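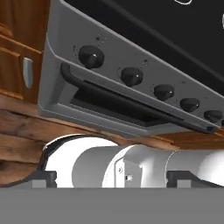

Zwei Greifer in der simulierten Küche vergleichen

Diese Anleitung beschreibt, wie sich zwei Parallelgreifer an derselben Aufgabe testen lassen, ohne dass Unterschiede in der Szene, der Kamera oder der Regelung das Ergebnis verfälschen. Als Aufgabe dient das Umsetzen eines Wasserkessels auf dem Kochfeld. Die Greifermodelle heißen bei uns Pollon und Clonach, die Küche ist die Szene Grendovholm, geregelt wird mit Buchanan. Wer andere Modelle verwendet, kann die Schritte übernehmen und nur die Dateinamen anpassen.

Vorausgesetzt wird, dass der Arm bereits in der Simulation läuft und sich in Gelenkkoordinaten verfahren lässt. Grundkenntnisse in Python reichen aus.

Was gebraucht wird

Die Szenendatei mit Küche, Kessel und Topf.
Beide Greifermodelle mit Kollisionsgeometrie.
Eine feste Kamera auf das Kochfeld und eine Kamera am Handgelenk.
Das Auswerteskript, das die Protokolle zusammenführt. Unseres stammt von Greer Cairns und schreibt eine einfache Tabelle mit einer Zeile pro Versuch.

Schritt 1: Szene einfrieren

Zuerst wird die Szene geladen und der Zustand aller Objekte gespeichert. Dazu gehören auch Türen und Knöpfe, die in der Simulation beweglich sind. Ein Drehknopf, der im vorigen Lauf gestreift wurde, steht sonst beim nächsten Versuch anders, und der Arm findet einen anderen Kontakt vor als erwartet.

Den Zustand in eine eigene Datei schreiben und vor jedem Versuch daraus zurücksetzen. Der Reset der Simulation allein genügt bei uns nicht, da er die Gelenkgeschwindigkeiten der Objekte beibehält. Diese also von Hand auf null setzen.

Danach die Simulation kurz ohne Bewegung laufen lassen, bis Kessel und Topf ruhig stehen. Erst dieser Zustand ist der Startzustand. Wer direkt nach dem Laden speichert, speichert oft Objekte, die noch ein kleines Stück fallen.

Schritt 2: Greifer montieren und Werkzeugpunkt setzen

Beide Greifer werden am selben Flansch montiert. Der Werkzeugpunkt liegt jeweils mittig zwischen den Fingerflächen, auf Höhe der vorderen Kante. Bei Pollon stimmt der mitgelieferte Wert. Bei Clonach liegt er 11 Millimeter zu weit hinten und muss in der Modelldatei korrigiert werden.

Zur Kontrolle einen Punkt auf dem Kochfeld anfahren und den Greifer um seine Längsachse drehen. Der Werkzeugpunkt darf dabei nicht wandern. Wandert er, stimmt der Versatz nicht, und jeder spätere Vergleich misst diesen Fehler mit.

Auch die Masse des Greifers eintragen. Wird sie vergessen, sackt der Arm mit dem schwereren Modell leicht ab. In der Simulation fällt das wenig auf, in den Kontaktkräften dagegen deutlich.

Schritt 3: Bahn festlegen

Die Bahn besteht aus Anfahrt, Griff, Anheben, Versetzen und Absetzen. Sie wird für beide Greifer im Werkzeugpunkt beschrieben und erst danach in Gelenkwinkel umgerechnet. So bleibt der Weg des Kessels gleich, auch wenn der Arm dafür etwas anders stehen muss.

Die Anfahrhöhe großzügig wählen. Über dem Herd hängt eine Mikrowelle, und der Ellbogen des Arms kommt ihr bei ungünstiger Lösung der inversen Kinematik nahe. Wir geben deshalb eine bevorzugte Armstellung vor und lassen den Löser nur in deren Umgebung suchen.
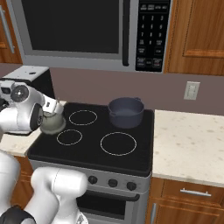

Kessel im Greifer über dem linken hinteren Bereich des Kochfelds. Der blaue Topf steht hinten rechts.

Den Topf in der Szene lassen. Er begrenzt den Raum auf einer Seite, und ein Greifer mit breitem Gehäuse muss damit zurechtkommen. Ohne zweites Objekt schneidet ein breiter Greifer besser ab, als er es in einer benutzten Küche verdient hätte.

Schritt 4: Regler angleichen

Buchanan bietet Positions- und Kraftregelung für die Finger. Für den ersten Durchgang nur die Positionsregelung verwenden, mit gleicher Schließgeschwindigkeit für beide Modelle. Die maximale Greifkraft auf 8 Newton begrenzen. Das ist für den Kessel ausreichend, und ein schlecht sitzender Griff rutscht bei diesem Wert auch wirklich ab.

Wichtig ist der Reibwert der Fingerflächen. Er steht in der jeweiligen Modelldatei und ist bei den beiden Greifern unterschiedlich voreingestellt. Es gibt zwei sinnvolle Möglichkeiten:

Gleicher Reibwert für beide. Dann wird nur die Form der Finger verglichen.
Voreingestellte Werte beibehalten. Dann wird der Greifer als Ganzes verglichen, mit dem Risiko, dass ein optimistischer Wert aus der Datei den Ausschlag gibt.

Wir beginnen mit gleichem Reibwert und wiederholen die Reihe danach mit den voreingestellten Werten. Beide Ergebnisse getrennt ablegen und im Protokoll vermerken, welche Einstellung aktiv war. Im Februar haben wir zwei Reihen vermischt und mussten alles noch einmal rechnen.

Schritt 5: Startpositionen variieren

Ein einzelner Startpunkt sagt wenig aus. Der Kessel wird deshalb zwischen den Versuchen verschoben und gedreht, und zwar nach einer festen Liste, die für beide Greifer gilt. Unsere Liste enthält 13 Positionen. Zufällige Positionen sind ebenfalls möglich, dann aber den Startwert des Zufallsgenerators mitspeichern.

Einige Positionen sollten absichtlich unbequem sein, zum Beispiel auf der Grenze zwischen zwei Kochzonen oder mit dem Bügel schräg zum Arm. 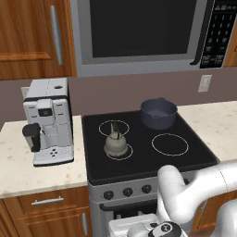
An solchen Stellen trennen sich die Modelle am ehesten. Ein Greifer mit schmalen Fingern kommt noch an den Bügel, während der breitere zuerst den Bauch des Kessels berührt und ihn wegschiebt. Dieses Wegschieben im Protokoll als eigenen Fehler führen. Es hat eine andere Ursache als ein Abrutschen und lässt sich meist über die Anfahrt beheben.

Schritt 6: Versuche fahren und protokollieren

Für jede Position folgende Werte aufzeichnen:

Startlage und Endlage des Kessels
Größte Kontaktkraft an jedem Finger
Zeit vom Schließen bis zum Absetzen
Kontakte mit anderen Objekten
Ergebnis: abgesetzt, gerutscht, verschoben oder abgebrochen

Ein Versuch zählt als abgesetzt, wenn der Kessel aufrecht steht und höchstens 2 Zentimeter vom Ziel entfernt ist. Die Grenze vor Beginn festlegen und danach nicht mehr ändern, auch wenn ein Versuch knapp daneben liegt.

Die Bilder beider Kameras mitschneiden. Für die Auswertung reicht eigentlich die Tabelle, bei der Fehlersuche sind die Bilder aber schneller. Die Handgelenkkamera muss nach dem Wechsel des Greifers geprüft werden. Wenn das Gehäuse zu viel vom Bild einnimmt, die Kamera etwas zurücksetzen und den neuen Versatz bei beiden Modellen verwenden.

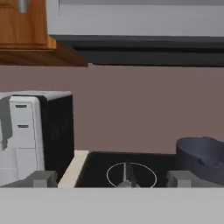
Muss die Handgelenkkamera bei beiden Greifern an derselben Stelle sitzen?
Für den reinen Greifvergleich mit fester Bahn spielt die Lage keine Rolle, solange sie dokumentiert ist. Sobald die Kamera die Anfahrt steuert, sollte sie relativ zum Flansch identisch montiert sein, sonst wird der Bildausschnitt mitverglichen.

Schritt 7: Auswerten

Die Protokolle mit dem Skript zusammenführen und zuerst die Fehlerarten ansehen, erst danach die Erfolgsquote. Zwei Greifer können gleich oft scheitern und trotzdem sehr verschieden sein - der eine verliert den Kessel beim Anheben, der andere erreicht ihn gar nicht erst.

Danach die Kontaktkräfte vergleichen. Hohe Spitzen kurz nach dem Schließen deuten darauf hin, dass ein Finger deutlich früher aufsetzt als der andere. Meist liegt das am Werkzeugpunkt, dann zurück zu Schritt 2.

Typische Probleme

Der Kessel zittert im Griff: Zeitschritt der Simulation halbieren und die Kontaktparameter prüfen.

Der Kessel dringt in den Finger ein: Die Kollisionsgeometrie des Bügels ist zu grob. Durch mehrere kleine Körper ersetzen.

Der Arm stoppt vor dem Kochfeld: Oft berührt ein Armglied den Griff der Backofentür. Vorgegebene Armstellung ändern und die Bahn neu umrechnen.

Ergebnisse schwanken bei gleicher Startlage: Der Zustand wird nicht vollständig zurückgesetzt, siehe Schritt 1. Bei uns waren es fast immer die Geschwindigkeiten.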